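Curnent Workshop and Studio Furniture

Home / Tables / Work tables / The Trolivlow table

The Trolivlow Work Table

A big, pale, friendly table for people who make things, mend things, mark homework, cut out dress patterns and then want to eat their tea at it.

Item no. 1233
Made to order in our workshop
Usual lead time: 6 weeks

We have been making the Trolivlow for long enough now that we ought to be used to it, and we still get excited when a top comes out of the finishing room and goes up against the wall in the daylight. It's a plain table. Four legs, one top, a rail underneath to stop it wobbling. But a plain table stands or falls on its top, and the Trolivlow has a lovely one.

The idea came from a customer who ran a small bookbinding class and was sick of working on old school desks pushed together, with a ridge down the middle that caught every sheet of paper. She wanted one flat surface, light enough in colour that you could see a dropped needle, and tough enough that she wouldn't have to follow people about with a cloth. We made her one, then another for the back room, and then her students started ringing us up for their own!

The top

The top is birch veneer on a thick birch core, pressed here in the workshop and edged in solid birch. We pick the sheets ourselves. A lot of furniture makers like their birch as blank as they can get it, and we go the other way - we want the loops and arches and the long wandering lines, the bits where you can tell it was a tree. On some tables they run right across the middle, on others they sit off in a corner and the rest is quiet and fairly straight.

Light does a lot for it as well. Near a window the surface brightens and the grain goes soft, and from the other side of the room the lines come up much stronger. If you're putting it in a room with only one window, try it both ways round before you settle. It's worth the faff of moving it twice.

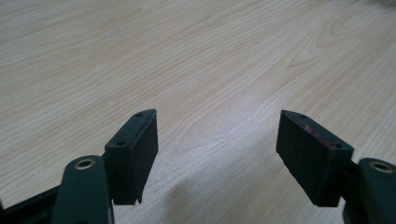
Pale blond top, with the reddish-tan grain sweeping into arches and loops.

Because every sheet is different we can't promise you a particular pattern, but we're very happy to talk about it. If you would like something busy, say so in the notes box when you order. If you'd like it calmer, say that instead. We keep a small stack of pressed tops at any one time and there's nearly always one that suits. For pairs of tables we try to cut both tops from neighbouring sheets so that they look like relations when they're side by side.

The finish

We use Tang, a clear hard wax oil that goes on in thin coats with a rub down in between. It leaves the wood looking like wood. There's a slight sheen if you get down low and look across it, but it isn't shiny, and it doesn't feel like plastic under your hand (our big complaint about most varnished tables, and we have moaned about it at length to anyone who will listen).

The other good thing about an oiled top is that you can mend it yourself. A scratch or a dull patch can be rubbed back with a fine pad and a dab more oil, just in that spot, and after a day you'll struggle to find it. Every table comes with a small tin of Tang, a pad and a sheet of instructions. The tin lasts ages. Keep the lid on tight.

Birch does warm up in colour over time, especially in a sunny room. In the first few months, move things about a bit, or you'll end up with a pale square where the sewing machine lives. It evens out again once the patch has had its share of light, but it takes a while.

The frame and legs

Underneath is a solid birch frame, glued and pegged at the corners, with a long rail running down the middle of its length. The legs bolt on from the inside with chunky bolts that you do up with the key supplied. We tried clever folding legs, we tried screw-in legs, and we came back to bolts. They hold, and if they ever work a little loose you give them half a turn and carry on.

Each leg has a Ciroson foot. It's a wide rubber-faced disc on a thread, so you can wind it in or out to suit a floor that isn't level. We fell for these when we were fitting out a pottery with a floor like the sea. They grip well on tile, lino and boards, and they don't leave marks. On carpet you can take them off and use the plain wooden plugs in the bag.

The rail sits well back, so you can pull a chair right up on either side without bashing your knees. Tall people, we have thought of you! There's a higher version listed further down.

What people use it for

All sorts, and we love hearing about it. A fair number go to schools and colleges, where they get used for art, electronics, model making and whatever else is on the timetable. Repair cafes like them. We know of one in a village hall that does jigsaws in the morning and wiring in the evening. Dressmakers are probably our keenest group, and they're the ones who asked for the rounded corners, so that fabric slides off and doesn't snag.

At home it makes a very good kitchen table, if you're all right with it picking up a few marks along the way. Ours in the office has had glue, soldering, several birthday cakes and a leaking teapot on it. It gets oiled once a year, in December when things go quiet, and it still looks well.

If you mostly do heavy hammering or have a big metal vice to bolt on, have a look at our benches instead. The Trolivlow will take clamps all round the edge quite happily, with a scrap of wood between the jaw and the top, but it's a table at heart.

Sizes

Small: 120 cm long, 70 cm deep, 74 cm high. Seats four at a push, or gives one person plenty of elbow room.

Standard: 160 cm long, 80 cm deep, 74 cm high. The one most people choose.

Long: 200 cm long, 90 cm deep, 74 cm high. Comes with a second rail.

Standing height: any of the above at 92 cm, for people who like to work on their feet or on a tall stool.

We can also cut to your own size, up to the length of the Long. Send us a sketch with the measurements, even a rough one on the back of an envelope, and we'll come back to you with a price.

In the box

Table top, wrapped
Frame and middle rail, already joined
Four legs
Bolts, washers and key
Four Ciroson feet and four wooden plugs
Tin of Tang, rubbing pad and care sheet

Putting it together

It goes together in about 7 minutes with two people. Lay the top face down on a blanket, set the frame on it so the holes line up, and put all the screws in loosely before tightening any of them. Then the legs. Turn it over together, one at each end, and please lift it by the frame and not by the edge of the top. Wind the feet until nothing rocks.

The screws that hold the top sit in slots. Do them up snug and then stop. Wood moves a little with the seasons and the slots let it.

Looking after it

Day to day, a damp cloth and then a dry one. A drop of washing-up liquid is fine for anything sticky. Avoid spray polish, scouring powder and anything with bleach in it.

Use a mat under hot pans and a board under knives. Wipe up wet rings when you see them - tea is harmless if you catch it in time, but beetroot and permanent ink are a different matter and will probably need the pad and a bit of patience.

For a fresh coat, clean the top well, let it dry overnight, rub it over lightly along the grain and wipe on a thin layer of oil. Thin is the word. If it looks wet after a quarter of an hour, wipe the extra off. Lay used cloths out flat in the open air until they're completely dry before you throw them away, as oily cloths left in a heap can catch fire.

Samples

We'll post you an offcut of oiled birch so that you can see the colour in your own room. There's no charge and we don't need it back. Spill something on it, leave it on the windowsill, let the kids at it with felt tips. It's a small piece, so it won't show you the full sweep of the grain, but it will give you a fair idea of the feel.

Delivery

We deliver with our own van where we can, and by pallet elsewhere. The top travels flat and is heavier than it looks, so do have a second person on hand. Measure your stairs and doorways first, including the turn at the top if there is one. If it's tight, ring us before ordering and we can talk about a narrower top.

Questions we get asked

Can I have it darker?
We can stain it, and have done, but we'd steer you towards our oak tables. Stain takes unevenly on birch and it does cover up the grain that we like so much.

Can I buy just the top?
Yes. All three lengths are sold on their own, oiled both sides, with or without holes for the frame.

Do you do a matching bench seat?
We're working on one. The first two were too low.

Can it live in a conservatory or a shed?
A conservatory is fine if you don't mind the colour changing faster. An unheated shed is too damp for it.

Page last updated 22/04/2019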